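Kunurby Household Tasks Project
Interim Progress Report to the Fokholm Fund
Second reporting period

Prepared by Paraskevi Konstantinidis, Project Lead
Contributors: Thirumalai Sundaram (teleoperation), Glória Simões (home recording), Geetha Shetty (data review)

1. Purpose of this report

This report describes the work carried out under the grant during the second reporting period, which ended in December. It covers the two methods by which tasks are shown to the robot, the state of the demonstration library, the first training results, spending against the approved budget, and the plan for the next period. Two changes to the work plan are submitted for the Fund's approval in section 7.

2. Background

The grant supports a study of how a two-armed robot can learn ordinary kitchen work from people. The tasks named in the application are clearing used tableware, stacking dishes by size, gathering chopsticks and spoons, and wiping a counter. The project does not write out the motions for these tasks. A person performs each task, the performance is recorded, and a control model is trained on the recordings.

Two kinds of demonstration are used. In the first, an operator drives the robot by remote control from a pair of hand-held arms, and the robot's own joints and cameras supply the record. In the second, a person does the task with bare hands in a real kitchen while a head-level camera records what the hands do. The first kind is closer to what the robot must finally produce. The second is faster to collect and reaches a much wider range of rooms and objects.

3. Remote-control demonstrations

The remote-control station at Hernotden was in regular use throughout the period. Dr. Sundaram's group completed the move to the new leader arms, which are lighter than the earlier pair and return a small amount of resistance to the operator when the robot's fingers close on an object. Operators report less strain in the wrist and a better sense of when a bowl has been picked up securely. The earlier arms have been kept as spares.

Operator training was revised. New operators now spend their first sessions on single objects and move on to stacks only after a supervisor has reviewed their recordings. Under the earlier arrangement operators began with the full clearing task, and many of the early recordings contained long pauses and repeated grasps that had to be removed. Ah-rin Choo wrote the new training guide and supervised the first group to use it.

Thin objects remain the hardest part of the work. A loose bundle of chopsticks shifts when the fingers close, and the operator has no direct feel for which sticks are held and which are slipping. Operators have adopted the practice of squaring the bundle against the counter before lifting. This adds time to each demonstration but has lowered the number of dropped items.

Delay between the operator's movement and the robot's response was a concern in the first report. The network equipment at the station has since been replaced, and operators no longer list delay among their main difficulties in the weekly log.

4. Hand demonstrations in homes

Ms. Simões has led the home recording work. The aim is to collect demonstrations in kitchens as people use them, with the household's own dishes, bottles and fittings left in place. Recording in a prepared room produced tidy footage in the first period, but models trained on it performed poorly when the counter held anything unexpected.

Contributors receive a short set of written instructions. They are asked to work at their usual pace, to keep both hands in view when they can, and to leave alone any item that is not part of the task. They are not asked to clean or rearrange the kitchen beforehand. Each session is made up of short tasks with a clear start and finish, and the contributor may stop at any time.
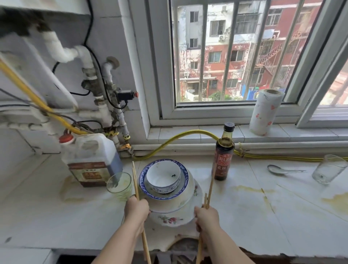 Tasks that use both hands at once have been given priority. Reviewers found that the first set of recordings leaned heavily toward one-handed picking and placing, which the robot can already be taught with fairly few remote-control demonstrations. Gathering chopsticks in each hand, holding a bowl steady while another is nested in it, and carrying a stack with a hand on either side all call for timing between the arms that is difficult to describe in any other way.

Clear drinking glasses and patterned dishes have proved especially useful for testing the hand and object tracking software. Glasses are often missed altogether, and a small bowl resting inside a larger one may be marked as a single object. Bright windows cause a further problem: when daylight fills part of the view, the software loses detail on nearby items. Ms. Shetty's team now marks these cases by hand, and the corrected recordings are being used to improve the tracker.

Privacy procedures were followed in all sessions. Contributors sign a consent form before recording, may review their own material, and may ask for its removal. Faces and personal papers are masked before a recording enters the library. Two requests for removal were received during the period, and both were carried out.

5. State of the library

At the close of the period the library held 187 accepted sessions, drawn from remote control and home recording together. A session normally contains several complete tasks. Home recordings came from 40 kitchens. The variety of counters, sinks and lighting is now wide enough to hold back a group of kitchens for testing only, as the Fund's reviewers recommended.

Every session is checked by a person before it is accepted. The reviewer confirms that the task was completed, that the start and end points are marked correctly, and that the written label matches what was done. The most common reason for returning a session was an incomplete label. A demonstration labeled "clear dishes," for instance, gives the model no means of knowing whether the chopsticks were to be moved first. The labeling guide has been rewritten to require the order of steps, and earlier sessions are being brought into line as staff time allows.

Unsuccessful attempts by remote-control operators are now kept in a separate section of the library. These were discarded in the first period. Dr. Sundaram's group expects them to be of value in teaching the robot to recover from a slipped grasp.

6. Training results to date

Two control models were trained. The first used remote-control demonstrations alone. The second was trained on home recordings and then adjusted with the same remote-control material. Both were tested on the robot at Hernotden, using dishes that did not appear in the training sessions.

On single bowls and plates the two models performed at a similar level. The second model was clearly better when other objects stood close to the dishes. It approached from a more open side and was less likely to knock a neighboring glass. Neither model handled bundles of chopsticks reliably. The usual fault was a grasp that held the outer sticks and let the middle ones slide free.

These results come from a limited number of trials and should be treated as early findings. A fuller test, using the kitchens held back for that purpose as a guide to layout and clutter, is planned for the next period.

7. Difficulties and requested changes

The main delay concerned the robot's finger pads. The supplier, Mathew, was late in delivering the softer pads ordered for thin objects, and testing was carried out with the original set. The pads have now arrived and are being fitted. The delay moved one milestone, the chopstick and spoon task, into the next period.

The project requests approval for the following changes:

Extension of the chopstick and spoon milestone by 2 months, at no added cost to the Fund.

Transfer of the unspent travel allowance to data review, so that Ms. Shetty's team can complete the relabeling of earlier sessions.

8. Spending

Spending remained within the approved budget. Equipment costs were slightly above plan owing to the replacement of network equipment at the station. Travel was well below plan, as most home sessions were arranged near Kunurby. A full statement of accounts has been sent to the Fund's finance office under separate cover.

9. Plan for the next period

Remote-control work will concentrate on thin objects with the new finger pads. Operators will record each task both with and without the step of squaring the bundle, so that the two approaches can be compared.

Home recording will continue with an emphasis on two-handed tasks and on wiping, which is thinly represented at present. A further 9 contributors have agreed to take part, and their first sessions are being scheduled.

The data review team will complete the relabeling work if the transfer in section 7 is approved. A version of the labeling guide suitable for outside use will be sent to the Fund for comment before release.

Questions on this report may be directed to the Project Lead at the Kunurby office.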